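Three grippers, one arm, and a lot of cardboard

When the second gripper went onto the arm at Susance, the whole bench stopped to watch. "I'd been waiting for that one since July!" says the engineer running the comparison. "Two linked fingers, textured pads, and a camera at the wrist so you see what the fingers see."

The team is trying three grippers on the same arm, with the same controller from Dierckx, and has logged 3846 grasps so far. The suction unit did well on flat lids and badly on anything with a cord. So the cords stayed in – a mouse in an open box, a plug, a bundle of black cable hanging over the cardboard edge.

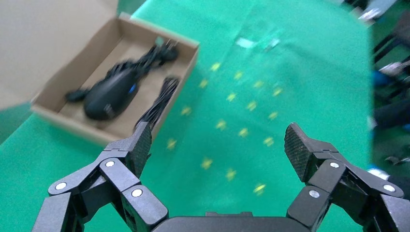

Over at Ivamier they would put the camera higher up, on a fixed post, and argue that a wrist view blurs too much whenever the arm moves. The engineer has heard it before and half agrees.

"Sure, you lose detail on the way in," she says. "But slow the last stretch down and it's great – you can watch a pad come up to a cable!" She tried 4 speeds and kept the second slowest.

The third gripper, from Lulter, goes on next. It has softer fingers and 13 settings for closing force, and she wants to try every one.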